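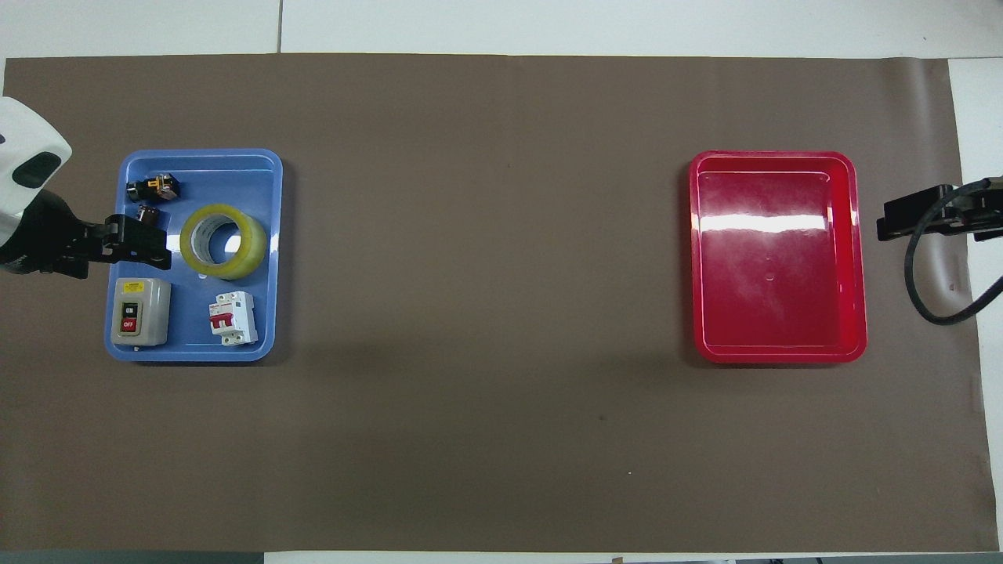
4. Building the Sorting Station

4.1 Setting and constraints

The station was built in a shared workshop in Kelmont, in a bay that other members use for woodwork and bike repair. We had the bay from September on, with two conditions. Nothing could be bolted to the floor, and the bay had to be usable by someone else after 9 in the evening. Both conditions shaped the build more than the budget did.

The task is simple to state. Mixed electrical parts and shop supplies arrive in one tray and have to be moved, one at a time, to a second tray. Members of the workshop already do this by hand when donated boxes come in, and they dislike it. We wanted to know how much of the job a two-arm setup could take over if it was put together by people with ordinary tools and no machine shop.

4.2 Table and work surface

The table has a white top, and we first ran the arms directly over it. The vision code lost the edges of white parts against it, most often the housings of circuit breakers. We covered the top with a sheet of brown wrapping paper. Paper creases, and the creases throw soft shadows, but they caused fewer false detections than the bare top did. It is also cheap enough to replace when it tears. We cut it a little smaller than the table so that the sheet can be squared by eye against the white border.

The trays are plastic, with a raised rim and rounded corners. The source tray is light blue and stands on the left. The target tray is red and stands on the right. Color alone tells the software which tray is which, so a person can set the trays down by hand without measuring. The red tray is glossy and reflects the ceiling light as a bright band (Figure 4). In early runs the detector sometimes reported this band as an object. We mask any region of the red tray that is brighter than a fixed level, and we compare against a stored view of the empty tray before the first transfer. Matte trays would be a better choice, and we would buy them if we were starting again.

Figure 4. The sorting station with parts in the blue source tray and the red target tray empty. A gripper is over the upper left part of the source tray.

4.3 Arms and mounting

Each arm carries a black gripper. The arms come in from opposite sides of the table, which leaves the near and far edges free for a person to reach in. The mounts are clamped to a steel rail under the tabletop. Clamping meets the rule about the floor, and both arms can be taken off by one person with a single hex key.

The clamps slip. After a few hours of work the left arm had usually moved by a small amount, enough to spoil a grasp on a narrow part. We tried thicker rubber pads, which made it worse, and then went back to bare metal with a locating pin at each end of the rail. The pins fixed most of the problem. A short calibration is still run at the start of each session. It touches the gripper to four marks on the rail and takes 60 seconds.

Cable routing took three attempts. With the cable tied close to the arm, the connector at the gripper worked loose when the wrist turned fully. With a long free loop, the cable dragged over the paper and shifted it. The present arrangement leaves a short loop at the mount. It can still brush the mat at the lower right when that arm is low, so motions in that corner are limited to half speed.

4.4 Controller and software

Motion commands go through Terari, a small controller board programmed for this project, and the task logic runs on a desktop computer under the bench. The task program is called Mudby. It holds a list of detected objects, picks the one with the most free space on both sides, and sends one transfer at a time. It does not plan a full sequence ahead, as the parts left in the tray often shift after a grasp and any longer plan would have to be thrown away.

The two arms never enter the same tray together. A lock in the task program gives each tray to one arm, and the lock is released only when the arm has moved back above the rim. This is slower than true two-arm work. We accepted the delay after a collision in the first month bent a finger plate.

4.5 Objects

The object set was drawn from what the workshop has on hand. It includes small contact blocks and relays, push-button switch boxes, miniature circuit breakers, and rolls of packing tape. Sizes and shapes vary a lot within one tray load, and this was intended. The tape roll is the largest item we use. It can be gripped across the outside only if the fingers open nearly all the way, so the program prefers to put one finger into the hollow core and close on the wall of the roll.

Switch boxes were easier. They have flat sides and lie stable on their backs. The small dark components were the hardest group. They can lie on any side, the height changes with each side, and a gripper above the tray hides them from the overhead view at the moment the position matters most. We therefore take the last position estimate before the arm moves in and do not update it during the descent.

4.6 Trial procedure

Each run begins with up to 30 objects in stock beside the table, from which a tray load is drawn by shuffled cards. The operator places the load in the blue tray without arranging it, checks that the red tray is empty, and starts the program. A run ends when the blue tray is clear or when the program has failed three times on the same object. We recorded 306 runs, and from these we took the first 1,000 grasp attempts for the analysis in Section 5. Runs stopped by a member needing the bay were kept in the log and left out of the analysis.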